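Day 20 of trying to cancel my phone plan with Jollport. I have hold music opinions now.

The website says you can cancel "any time." Any time means before 4 p.m., by phone, in a month they like.

Dinner has been whatever goes with ketchup.

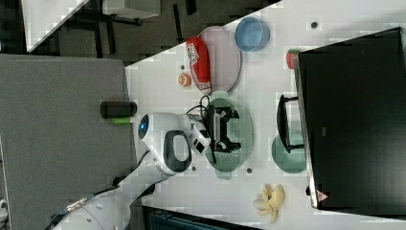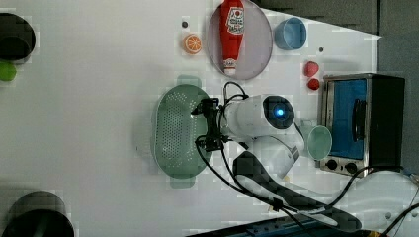 Got a person at last. Very kind. She transferred me to Groscombe, where the retention team lives, and Groscombe transferred me to a survey.

I gave the survey a 2. The survey asked if I'd like to upgrade.

They've offered me 3,000 bonus minutes to stay. I have used 800 minutes since March — all of them calling Jollport.

My neighbor Dušan Čierny says just stop paying. Dušan also has no phone, so I had to walk over there to hear it.

New letter today. They're sorry to see me go and have enclosed a bill for next month.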